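CPUをロボットに載せさせるときのコツ(作業メモ) 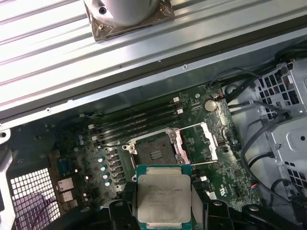 ソケットの手前でCPUをつまんだ状態。レバーとロードプレートは開、メモリは未装着。

急ぎで書いてます。あとで直すかも。2019/09/24

工房でやってたCPU装着の実験、ひととおり終わったので、手元で役に立ちそうな分だけ。試行は全部で339回。グリッパの手首側に小さいカメラ、対象はワークステーションのマザーボード。制御はSamisの自作スクリプト、比較用にLultixの標準動作。

■つまむ位置
基板の縁、左右から。ヒートスプレッダの上は触らない。指の面が汚れてると滑るので、毎朝アルコールで拭く。乾いてから使うこと。これだけで落下がかなり減った。

■力
強すぎはだめ。弱すぎると傾く。うちでは最初に弱めで閉じて、持ち上げてからほんの少し足す。二段階。一段で決めようとした3月の設定は全部捨てました。

■傾き
まっすぐ持てなくても慌てない。少し傾いてるくらいなら、ソケットの上で手首のほうを回して合わせればいい。つまみ直しは時間の無駄。つまみ直しありだと1回39秒、なしで16秒。成功率はほとんど差がなかった。これがいちばん意外な結果。

■降ろし方
・ロードプレートは先に全開。半開きだと指が当たる
・真上から、最後はゆっくり
・接触を感じたら止まる。押し込まない
・止まったら指を開く、それから上へ逃げる。横に逃げない!
横に逃げて接点を曲げたのが、ほぼ11回。全部前半。ソケット代が痛い。

■照明
ヒートスプレッダが光ると位置の推定がずれる。天井灯を消して、横から白い紙ごしに当てるのが一番安くて効いた。Skolletiiのリングライトも試したけど反射が輪っかで写って逆効果。あ、Skollettiです。

■ケーブル
電源まわりの黒い束は先に脇へ寄せて留める。指にひっかかると、力の値が変なふうに跳ねて「接触した」と間違える。結束バンドよりマジックテープ、やり直しが楽。

■クーラー
底のフィルムは載せる直前まではがさない。置き場所は手の届くところで、腕の通り道の外。はがし忘れ注意(私は2回やりました)。

■記録の取り方
失敗した回も必ず残す。うまくいった回だけで学習させたら、ずれたときに戻れない動きになった。失敗の手前で人が直した記録をまぜたら、だいぶ粘るようになりました。比率はまだ調べてる途中。Marlene Ouelletさんに教わったやり方で、元はMykhailiukの組立ラインで使ってた手順だそうです。

■まだわからないこと
ちがう型のソケットでも同じ設定でいけるのか。たぶん力の値は取り直し。メモリの装着も試したいけど、あっちは押し込む力がいるので別の話になりそう。ツメの開け忘れ検出もまだ出来てない。

手でやる人にも、つまむ位置と照明のところは使えるとおもいます。設定ファイルは整理できたら置きます。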